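March, chores notebook, laces

Started 9:40. Main thing for this entry is where we stand on shoelaces. Prukia asked again on the call whether a machine can lace and tie a display shoe, and I said I'd write down what I think before anyone puts a slide together.

Short version: no, not to the point where you'd leave it alone with a box of shoes. Parts of it, yes. The parts are worth listing because they are different from the ones I would have guessed last fall, when we were still on towels.

For anybody picking this notebook up cold, Baltetari is the list of chores we agreed to try, and laces are the fifth line on it. Towels, cutlery sorting and wiping down are above it. Putting a charger back in its drawer is below it and hasn't been touched. Penry is the policy that runs on the arms. When I say "Penry 4" I mean the one trained after the cleanup of the data, and "Penry 3" the one before.
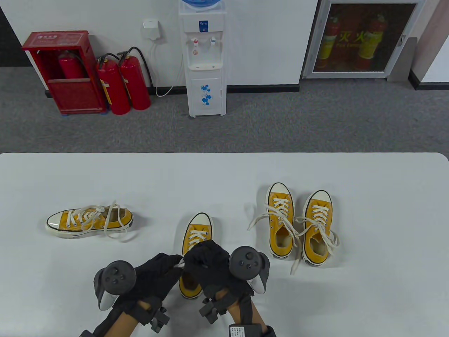
*Syahrul Pangaribuan*

### Why the sneakers

We moved from the leather shoes to yellow canvas sneakers with off-white laces. The leather ones had thin waxed round laces and the policy lost them against the dark tongue constantly. Flat pale lace on yellow is about as kind as it gets for a camera. I know that makes the test easier. I would like to see one thing work on an easy shoe and then go back to the hard one. The leather shoes are on the bottom shelf in the Wutton room, don't throw them out.

Side benefit is that canvas gives. With the leather, if the fingers came down a little short of the eyelet they skated. With canvas they push in and you can recover. The bad side is that it also gives when you don't want it to, and the collar folds in over the hole you're aiming at. I've started stuffing the toe of the trial shoe with paper. That helps the front half and does nothing for the collar.

### The numbers

Penry 4, full task: pick up both ends, even them out, cross, pull through, make the bow, tighten. 78 trials, 31 ended in something that held when I lifted the shoe by the bow. I was generous. A bow with one giant loop and one tiny loop counted if it held.

I went through the failures one by one with the video, mostly to stop arguing from memory. They fall into these groups, most common first:

- lost one end while regrasping the other
- got both ends, crossed them, then pulled the wrong strand through
- bow made, then undone by its own tightening pull
- gripper closed on canvas or tongue together with the lace and wouldn't let go
- everything else, including the time the shoe went off the edge

The first group is far bigger than the rest. I'd have bet on the bow itself being the hard part. The bow is bad too, but most runs never get that far. A person who loses an end fishes for it without looking and has it again in no time. Penry backs off, looks, approaches from the top, and half the time the lace has slid under the sole by then.

Evening out the ends works well now. Loosening a laced shoe works well. Those two are close to something I'd show Prukia without me standing next to the stop button.

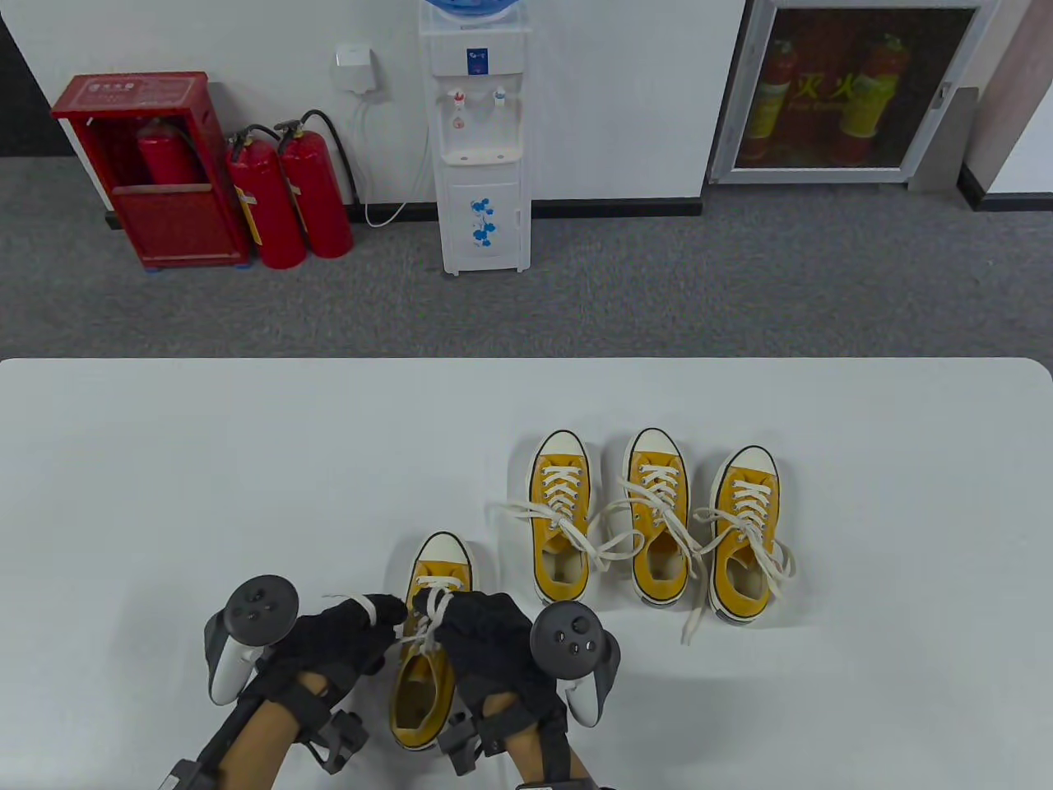 The other thing I noticed going back through it is how much of the work in a person's hands is holding. One hand keeps the shoe from rolling and keeps tension on one strand, and those same fingers are also pinching the crossing. We've been treating "hold" as a state the arm sits in between moves. It needs to be a move of its own with its own targets. I said a version of this in the towel notes and didn't follow up.

Things I'd like to try, in no special order:

1. Let the left arm keep contact with the shoe for the whole run. No full release until the end.
2. Regrasp only with the strand under tension from the other side. If tension drops, stop and go back one step instead of pushing on.
3. Slower tightening. The policy copied the snap people do at the end and it pulls the loops clean through.
4. Start some runs from a half-finished state. Most of ours start from laces hanging loose, so the policy has barely practiced the middle.

On 3, I did a quick check by hand before lunch. Tying as slowly as I could stand, the bow held every time I tried it. So the snap is a habit and the knot doesn't need it. Cheap fix if it carries over.

### Data

Raw count going into the cleanup was 3697 segments. After it, 2632. Most of what went was mislabeled hand side and clips where the lace was hidden behind the glove for the whole regrasp. I'm uneasy about the second kind. If we throw out everything where the lace can't be seen, we're throwing out the exact moment where people are better than the arm. They're doing it by feel. We have no feel in the recordings, so I understand why those clips were flagged, but a policy that never sees a hidden lace is going to panic when it meets one. It does panic, see the first group above.

I'd like a few hundred of those put back and a Penry 4b trained on the result. If it gets worse then I was wrong and we've lost two days of compute. Somebody stop me before the weekend queue fills up if this has been tried.

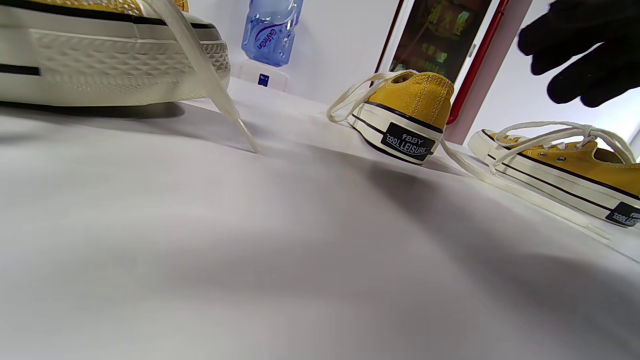 Low views are the ones I'd keep if I had to pick. From the head you mostly see the backs of hands. From down near the tabletop you can see whether a lace end is lying flat or standing off the surface, and that decides which way you should come in to pick it up. The policy hardly uses it at the moment. I blanked the low view as a test and the score on picking up ends barely moved, which tells me it learned to ignore it. I blanked the head view and the whole thing fell apart. That's a training problem. The information is there.

Shoe on its side is a separate issue. Penry tries to stand it up first every time, spends a lot of the run on that, and it isn't needed for loosening. People just work on it where it lies or tip it as they go. Leave for later.

### What to tell Prukia

They have two uses in mind. One is the stockroom, where tried-on shoes come back with the laces any which way and someone has to make them presentable. The other is the home product, which I think is mostly a drawing so far.

For the stockroom I'd say there's a real piece of it we can do this year: take a tried-on shoe, loosen it, even the ends, tuck them inside. No bow. Most stores tuck them in anyway, or that's what their person told me. It's dull and it's slow. Our loosen-and-even run takes several times what a person takes. But it's a job that can run after closing, and slow is fine if the pile is done by morning and nobody had to stand there. Damage is my worry. We've bent the tip on one lace and put a crease in a tongue that didn't come out. On a shoe for sale that counts.

For the home I'd say wait. A home shoe is wet or muddy, the tips have come off the laces, there's a double knot in it from last week. I tried one double knot for curiosity. The arm pulled it tighter and then pulled the shoe across the table. A kid's shoe with a foot in it is not something I want on any list with our name on it, please keep that off the slides.

If they push for a date on bows, don't give them one. Thirty-one good runs on paper-stuffed canvas under good light is a lab result. I want to see the leather shoes, a darker room and a lace we haven't trained on before I talk about dates.

### Threading

Did a little on threading after 3:00, separate from tying. Getting a tip through an eyelet from the outside is all right when the hole is in plain view. From the inside it's close to hopeless. The tongue is in the way, the fingers are too fat, and the hole is hidden by whatever is doing the pushing. Tried poking through far enough to be caught by the other hand from outside. The catch was late every time.

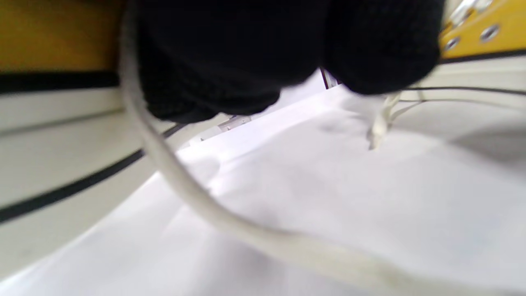 *Close in under the right glove. Two metal-rimmed holes in the yellow at upper right.*

Narrower fingertips would help and I've drawn a pair, see the folder. They will be worse at holding the shoe, so we may end up with one narrow and one wide. I don't like that because then left and right aren't interchangeable and the mirrored data is no good to us. Think about it before cutting anything.

Also the threading runs are short of data in general. We have people re-lacing a whole shoe start to finish, but hardly anyone fixing a single missed eyelet, and the single fix is what a stockroom would ask for.

### To do

- [ ] put the hidden-lace clips back, train 4b
- [ ] slow tightening, same starting poses as the 78
- [ ] ask Wutton for the room with the dimmer
- [ ] print narrow fingertips, one pair only
- [ ] half-finished starts, write up a list of states first
- [x] order spare laces, flat
- [ ] order spare laces, round

Stopped at 5:50. Left gripper was getting noisy on close again toward the end, a dry click. Greased it last time and it came back, so it's probably the pin.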